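# Siltasix bookcase, tall, light wood finish

Bought in August for the back room, where I keep the office copies of the magazines and booklets we get sent. It has been up long enough now for me to say what is good and bad about it.

I paid £88 for it, with delivery on top. The shop also had a Trummer unit at nearly twice the price, and I went to look at both before ordering. The Trummer has thicker shelves and a nicer edge to the boards, but it comes in one width and has no divider. I have a lot of thin, floppy printed matter and very few proper books, so the divided layout suited me better.

## Putting it together

It came in two boxes, both heavy. One had a crushed corner but nothing inside was marked. The instructions are drawings only, and the drawing for the divider panel is the weakest of the lot. It doesn't make clear which way up the panel goes, and I had it upside down the first time. The holes for the shelf pegs are not quite the same distance from the top as from the bottom, so check this before you tighten anything.

Allow an evening. I started after tea on a Friday and was done by half past ten, including the mistake with the divider. You need a cross-head screwdriver and a hammer for the back panel pins. A second person helps when you stand it up. The wall strap is in the bag with the pegs and should be fitted, particularly if you mean to load the upper shelves.

## Layout and size

The divider runs from top to bottom and sits off centre, giving a narrow column on the left and a wide bay on the right. The wide bay is 801 mm across inside, going by my tape. The depth is 34 cm, enough for A4 lying flat with a bit to spare at the front.
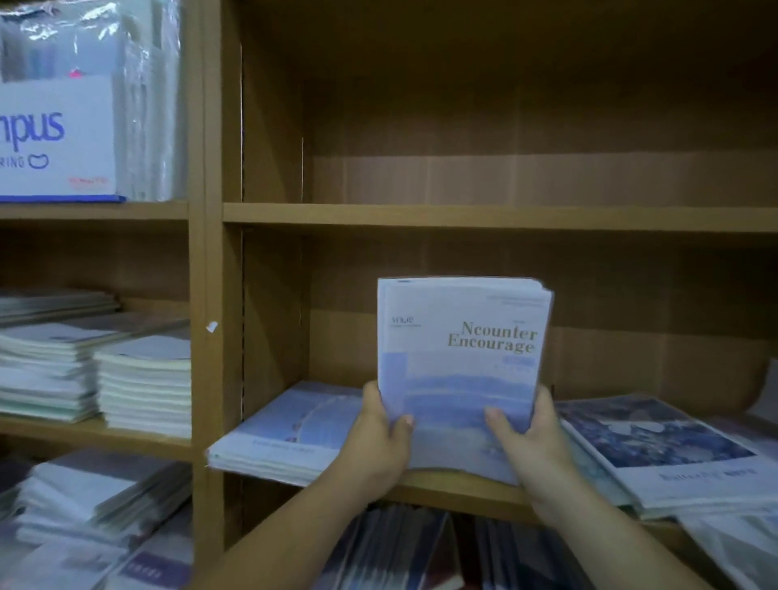 Thin booklets are the hardest thing to store on any shelf. They have no spine worth reading and they slump as soon as you take one out. I tried standing them up with bookends in the narrow column and gave up after a week. Flat piles in the wide bay work far better. The pale blue Encourage booklets go in the lower compartment on the right, with the magazines in their own pile beside them, and a thick handful can be lifted in or out with both hands without scraping your knuckles on the shelf above. I have left the compartment over them empty for the next lot.

The shelf pegs go into a row of holes up the inner edge of the divider and a matching row on the side. Moving a shelf means clearing it first, then lifting it out at a slant. It is a tight fit and the first time I scratched the side panel slightly.

## How it holds up

Paper is heavy. My colleague Solène Besnard keeps the stock list, and by her figures we had 1,264 items to house, counting everything from single leaflets up to the thick annuals. Not all of it is in this bookcase, but a good share is, and the wide shelves carry the most.

So far the middle shelf has dipped by a few millimetres. You can see it with a straight edge but hardly by eye. The lower compartment is the sensible place for the big piles. I would not put a full load of magazines across the wide shelf higher up. The shelves in the narrow column have not moved at all, being so much shorter.

The surface wipes clean with a damp cloth. It doesn't mark from printed covers, which was my worry with the darker ones. The front edges are less good. One strip had begun to lift at the corner after a month and I stuck it back with wood glue.

The back panel is thin, as it always is at this price. Ours bowed outwards a little until I put in six extra pins down the middle.

## Things I'd change

- A lip or stop at the back of the shelves. Slippery covers slide when you push a new pile in.
- A clear mark on the divider to show which end is the top.
- Spare pegs. You get exactly enough, and I dropped one behind the radiator.
- A third shelf for the wide bay. They can be ordered separately, but mine took nearly three weeks to come from the Forkalness warehouse.

## Would I buy it again

Yes, for paper kept in piles. For a room full of hardbacks I would pay the extra for the Trummer and its thicker boards. If you mostly have files in boxes, measure them first, as two of my older Costutura box files were too wide to go side by side in the narrow column and had to be stacked.

Four out of five. The missing star is for the edge strip and the divider drawing.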